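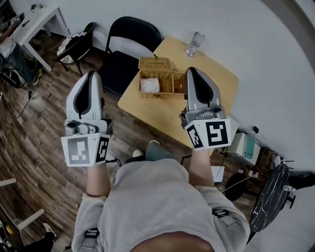
Open afternoon, July - notes before I forget

Back from the visit to Nornell, typing this up with my shoes still on. Went over with Arlindo Aguiar to see their hand-held gripper rig, the one they call Samby. I'd expected slides and a polite walk round. We got one set of slides (short!) and then they let people put the harness on, and I had the best afternoon I've had at somebody else's place for ages.

How it works, as I understood it. You wear the straps over your shoulders and hold one gripper in each hand. The square black-and-white markers on the white cubes are how the software knows where each hand is and which way it's turned. Every cube has a big marker at the front and a narrower one round the side. I asked what happens if you twist your wrist and lose the front one, and Inger Thorlacius said that was the reason for the side one, and that they'd gone through 2 layouts before settling on this.

What we tried

The practice table had a wicker tissue box and a plastic water bottle on it, and those were our tasks for the first round: pull a tissue, move the bottle, put it back. Sounds like nothing. The tissue is horrible. You close the pads and think you've got it, and you've got air. Arlindo was better at it than me and I'd like that left out of the minutes.

Things I noticed while wearing it:

The weight is fine for ten minutes and then it's in your forearms, and I started resting my elbows on my ribs without meaning to.

You stop looking at your hands quite quickly. By the third go I was watching the gap between the pads and forgetting the rest.

Cables. Ours are worse, but I still caught one with my foot. Ask whether they've tried routing down the back of the harness.
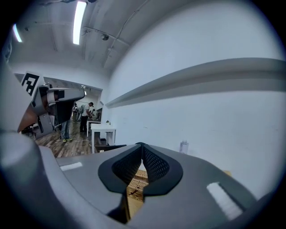
Munro Workshop - Handling and Grasping Group

Second half was looking at the recordings, and for me this was the really good bit. Each gripper carries its own camera, so you get the two black pads in the middle of the picture the whole time, with whatever is past them. The view is so wide that you often get the other gripper as well, marker and all. I hadn't appreciated how useful that is - if the head camera loses a marker behind your arm, the hand camera may still have the other one. Inger's software (Undisance, no idea where the name comes from) lines all the views up afterwards.

The mesh texture on the inner faces of the pads is worth copying. Ours are smooth and we've been blaming the motor.

Numbers I wrote on my hand: 127 takes in their last session, 2598 altogether. Six tasks so far. They throw out any take where a marker is lost for too long, but I didn't get down what "too long" means. Email Inger.

To do

Print a cube mount with the side marker, same proportions as theirs if she'll send the drawing.

Try a textured pad on our left gripper only, then compare.

Find a tissue box. Arlindo says a proper wicker one or it doesn't count.

Ask if the rest of the group can go over for a morning. They seemed keen to have us back, and I'd happily go again tomorrow.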